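Plastic mixing bowls – keep them or go to steel?

Reading time: 4 minutes

skulta_kitchen
October 7, 2019
Hello everybody. I have in my kitchen seven plastic mixing bowls, all sizes, and I want to make space. My sister says I should throw out all of them and buy steel. I bake bread two times in a week and I make a lot of salad in the summer. The plastic ones are light and they don't make noise, but the oldest have become dull inside and they keep the smell of onion. Is it worth the change? I don't want to spend much money for something I already have.

Veikko Eskola
I changed to steel three years ago and I am satisfied. Steel doesn't take the smell and you can put it in the freezer without fear. But I kept one plastic bowl for the dough. In my kitchen it is cold in winter, and the steel bowl takes the warmth from the dough very fast. I put the plastic one near the stove (not on it!) with a towel on top, and the dough is happy.

ong_bakes
I don't agree with the steel. It is loud, it slides on the counter, and you can't use it in my microwave. I melt butter in the bowl I bake in, so for me that is the end of the discussion. Glass is better, if your wrists can take the weight.

Veikko Eskola
You can melt butter in a small pot. And glass breaks. I had a glass bowl which fell from the drying rack in September and I was finding pieces under the refrigerator two weeks later.

ong_bakes
One more pot to wash. No, thank you.

Abimbola Ugwu
Please don't put every plastic bowl in the microwave either. Look under the bottom, there should be a mark which tells if it is allowed. Many of the cheap ones have no mark, and then I don't do it.

For the onion smell: make a paste from baking soda and a little water, rub it on the inside, leave it for the night and wash it in the morning. If the smell is still there after two times, I would use this bowl for washing vegetables or for the garden. It is a pity to throw it out when it is still whole.

skulta_kitchen
Thank you, I will try with the soda. How do you all store them? Mine are one inside the other and the small ones get stuck, I have to pull very hard. Yesterday I almost pulled down the shelf.

Abimbola Ugwu
Put a sheet of kitchen paper between them. Also dry them well before – two wet bowls hold together like glue. If they are already stuck, pour some cold water in the inside one and hold the outside one in warm water for a minute. It always worked for me, also with the steel ones.

wasthorpe_lane
I weigh everything, so I will add something about the size. I have a set from Cisico and the biggest is too light when it is empty. I put in 327 grams of flour, start the hand mixer, and the bowl turns together with the dough. A damp cloth under it helps. A bowl with a rubber ring under the bottom helps more. For 1,000 grams of flour I don't use plastic at all, I take my grandmother's enamel one.

ong_bakes
Here I agree. For the mixer I want something heavy. For tossing salad I want something light which I can hold at the rim with one hand and turn over the plate. So maybe the answer is two bowls and not seven.

skulta_kitchen
Two is very few! Where do I put the peels?

wasthorpe_lane
In the pot where you will melt the butter.

Veikko Eskola
I would say four. One big and heavy, one medium plastic for dough and salad, and two small which hold 300 ml each, for eggs and for sauce. The rest can go to somebody who moves into the first apartment. My nephew took three from me and he was very glad.

skulta_kitchen
All right, I have decided. The two which smell get the soda tonight. I keep the red one in any case – it is light, the rim is smooth and I reach for it first every time. The steel I will buy later, only one, and a big one.

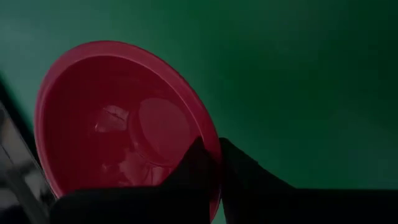

Can a plastic bowl with deep scratches inside still be used for food?

It is better to keep it for other jobs, for example for carrying peels to the compost, as deep scratches are difficult to clean well.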